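Pleslow Learning Center Newsletter
April | By the Communications Office

Equipment Loans Extended

The Pleslow Learning Center has extended its equipment loan service to all registered community groups. Items may be kept for up to 3 weeks, and a microphone may be reserved together with a meeting room. 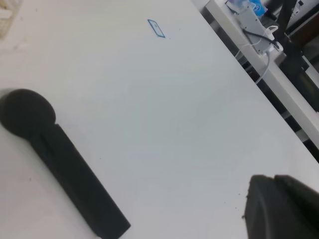
Science Kits for Schools

A grant from the Hamix Fund will supply 100 schools in the Prindia district with basic laboratory items. Applications close at the end of the month.

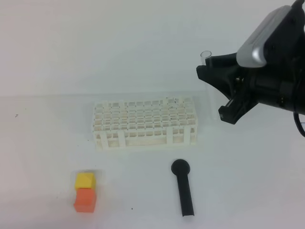 A test tube rack and a test tube on a white tabletop.

Last updated: April, 9:15 a.m.
This site uses cookies. Subscribe to receive our newsletter by email.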